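Rudora Community Help > Kitchen and Food > Storing Fruit

Red grapes become soft and wrinkled after a few days, what do I do wrong?

Margaux Riviere
Posted February 23, 2022
Viewed 442 times

Hello to all. I have a small problem, but it repeats every week and I would like to solve it.

I buy red grapes at the Noh market in Prustgate, usually one bag of 600 grams. At home I wash them immediately, I pull all the berries from the stem, and I put them in a plastic box with the lid closed. The box goes in the refrigerator (a Rimach, not new, with two drawers at the bottom and one glass shelf above). On the first day they are very good. On the third day some of them are soft, and at the bottom of the box there is always a little water. On the fifth day I find white fuzz near the place where the stem was, and I throw away maybe half of the box. With the price of grapes in winter this makes me quite sad.

I have tried to put a paper towel on top, and I have tried a glass bowl without a lid. In the bowl there was no fuzz, but the grapes became wrinkled like small raisins. My mother kept grapes for two weeks in a cold room, but I live in an apartment and I have no cold room.

My questions: is it the washing? Is it the box? Should I use the drawer or the shelf? And if they are already a little soft, is there something to do with them other than the trash?

Thank you in advance for your patience with my English.

Agathe Jacquet
Trusted member, 2,706 points

Hello Margaux. I had the same trouble for years and I think you do two things which shorten the life of the grapes.

The first one is the washing. You have perhaps noticed that fresh grapes have a pale dust on the skin. It is called the bloom, and it is a natural wax which the fruit makes by itself. It helps to keep the moisture inside. When you wash and rub the grapes on the day of shopping, you remove a part of it, and you also leave drops of water between the berries. The mold likes this water very much. So please put them in the refrigerator without washing, and wash only what you will eat, just before you eat it.

The second one is the stem. When you pull a berry, you make a small open hole in the skin, and it is exactly there that you see the white fuzz. Leave the berries on the bunch. If you want a smaller portion, cut a little branch with scissors.

Before you put the bunch away, look at it well and remove every berry that is split, brown or soft. One bad berry will spoil its neighbors in two days.

About the box: a closed lid keeps too much moisture, and an open bowl keeps too little, so you have seen both problems already. The bag from the store, the one with holes, is in fact a good solution. If you prefer your box, line it with a dry paper towel at the bottom (under the grapes is more useful than on top) and leave the lid a bit open. Change the towel when you feel it is damp.

For the place, I use the drawer with the high humidity setting. If your drawers have no setting, put them at the back of the lower shelf, where it is colder than in the door. Do not put them next to onions or leeks. Grapes take the smell, and I can tell you that a grape with onion taste is not a good surprise for guests.

With this method mine stay firm for ten days in general, sometimes more when they were very fresh at the beginning. At the store, look at the stem. If it is green and flexible, the grapes were picked not long ago. If it is brown and dry and the berries fall when you lift the bag, choose other fruit that day.

fennel_and_salt

just eat them faster lol. also you can freeze them, they are good frozen

Margaux Riviere

Thank you Agathe, this is very complete! I did not know about the bloom. I always believed it was some product from the farm and I rubbed it with much energy. I will try without washing and I will write here in March how it went.

To fennel_and_salt: I live alone, so faster is difficult, but I am interested in the freezer. Do they not become mush?

Agathe Jacquet

They become soft if you let them thaw completely, so you must eat them still frozen, or after a few minutes outside. For freezing it is the contrary of what I said before: here you wash them, take them off the stem and dry them very well in a towel. Spread them on a tray in one layer, and when they are hard put them in a bag. If small children visit you, cut the grapes lengthwise in 4 before serving, and do not give them the frozen ones.

For the grapes which are a little soft but have no mold, I roast them. Put them in a baking dish with a spoon of olive oil and a pinch of salt, in a hot oven, until the skins open and there is some dark juice. It takes me 20 minutes, but every oven is different. They are very good on toast with fresh cheese, or next to roast chicken. If you see mold on a berry, throw it away with the ones that touch it.

One more thing for the day when you serve them. Take the bunch out of the refrigerator half an hour before, as the cold hides a lot of the taste, and leave it whole on its stem until people sit down.
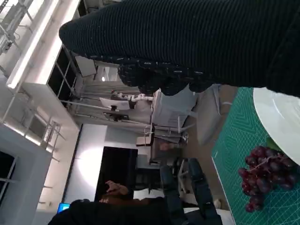
What remains after the meal can go back in the drawer, but dry it first with a clean cloth and eat it the next day.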